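Hand-held grippers for cloth: comparing the Cleltent and the Tusness
Project report, second term

Background

When we started in January the plan was rather grander than what you are about to read. We wanted to teach a robot arm to fold washing, from a heap all the way to a tidy pile, and we had a very nice timetable that said so. Our supervisor looked it over kindly and suggested we first find out whether we could collect decent folding data by hand, and which gripper we ought to use to do it. That question took up the whole project, and I am glad we listened, although I was a bit cross at the time.

So the report compares two hand-held grippers, the Cleltent and the Tusness. Both are held by a person, one in each hand, and both record the opening of the jaws and the path of the hand as you work. We wore the same headset throughout and used the same logging program, which we called Sindari after the café where most of it got written.

What we did

Each of us folded the same small set of garments: T-shirts, tea towels and a pair of pillowcases. A trial began with the garment dropped on a sheet from knee height and finished when the person folding said they were happy with it, or when 70 seconds had gone by. We had hoped for more, but we ended up with 400 trials in all, split evenly between the two grippers. The first 25 with each gripper were treated as practice and left out of the results.

The low platform was a late change. At first we worked at an ordinary desk, and everybody's shoulders ached after half an hour because the grippers have to be held from above with the elbows out. Kneeling at a low surface is kinder on the arms (less so on the knees, so do bring a cushion). We also covered the platform with a plain sheet, as the bare top was so smooth that a pillowcase would slide away whenever a jaw touched it.

What we found

The Cleltent was quicker to learn. Its jaws close with very little effort and it sits well in a small hand, and two of us preferred it from the first day. Where it let us down was the second layer. With a T-shirt you very often want the top layer only, and the Cleltent tended to take both, so that the back of the shirt came along for the ride and the fold had to be shaken out and begun again.

The Tusness felt stiff and rather clumsy to begin with, and I will admit I complained about it a good deal. After a week or so it came into its own. The tips meet more exactly, and once you have the knack of sliding one along the sheet before closing it, you can pick up a single hem nearly every time. Failed picks on T-shirts fell by around 30 per cent compared with the Cleltent. On tea towels there was hardly any difference, and on pillowcases we all did slightly worse with the Tusness, perhaps because we kept trying to be clever with the open end.

Tracking gave us more bother than the grippers did. If you lean over your own hands, which is very tempting when a sleeve has gone inside out, the headset loses one of them for a moment and the recorded path jumps. Sindari now flags any jump and asks for the trial to be done again. We lost the best part of two days before we put that in, and I would urge any group following us to do it first.

Playing the recordings back

We did manage one small test on a real arm in the Fontes lab on Sat 16 July, with a few of the Tusness trials played back at half speed on a tea towel. The first fold usually came out well and the second was usually crooked -- the towel never lies quite as it did in the recording, and plain playback has no way of noticing. We had expected as much, but it was still lovely to see the arm make our own movements, hesitations and all.

What we would do next

We would carry on with the Tusness for shirts and keep the Cleltent for newcomers, who need something forgiving for their first hour. We would also like to try softer pads on the Tusness tips, and to mix in heavier cloth. Jumpers were on our original list and are still sitting in a carrier bag under my desk. 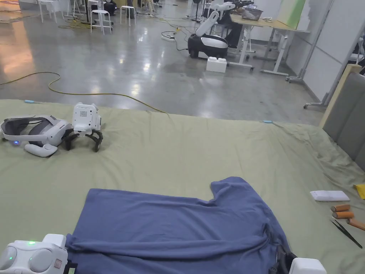
The logging program and the trial sheets are in the shared project folder, along with a short note on setting up the headset, and next year's group is very welcome to all of it. The calibration step looks fussy when you first read it, but please do it every morning, and again after lunch if anyone has moved the platform.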